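Visit to the Ellery camera repair shop open day

The shop opened its back rooms to the public for one afternoon, on July 20, 2022. I signed up because I have sent two bodies there over the years and wanted to see where they go.

Our group was let in by Setsuko Hamada, who runs the front counter. She gave out paper overshoes and asked us to leave bags in the hall. The tour lasted 90 minutes and covered intake, the shutter bench, lens cleaning and the test room.

At intake every camera gets a bag, a label and a short list of checks. The battery and memory card come out and are handed back to the customer. If you mail a camera in, keep both at home. They had a drawer of cards that had arrived inside cameras, all labeled and waiting for return postage.

The shutter bench is run by Toshio Takagi. He had a mid-range DSLR open on the mat with the mirror box out, and he ran the shutter at several speeds on a tester. The slowest speeds were fine and the fastest was uneven from one side to the other. He said he would replace the whole unit, as spare blades are hard to get for that model. Parts for the older bodies come from a supplier called Prunix, and delivery can take 21 days. A replacement of this kind starts at 200 dollars, plus return shipping.

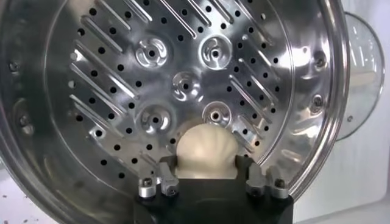
Lens cleaning is in a small room with an air filter running all the time, so only four people could go in at once. Obsa Woldemariam showed us a zoom with fungus on a rear element. He cleans what he can reach and will tell you if the coating is already etched. He also had strong views on storage – keep lenses out of leather cases and off the floor of closets.

The test room was the part I liked best. Each repaired camera is set on a stand and pointed at a printed chart, and the files are checked on a large monitor for focus and exposure. They also shoot a blank wall at a small aperture to look for sensor dust. I have since tried the wall test at home and found three spots I had never noticed.

There was time for questions at the end. Someone asked about mirrorless bodies, and Takagi said they take those in, though some makers restrict parts. I asked whether a high shutter count is a reason to avoid a used camera. He would rather see a busy camera that was looked after than one left in a damp basement.

Parking is poor, so take the bus if you can. The next open day is planned for October and sign-up is at the front counter.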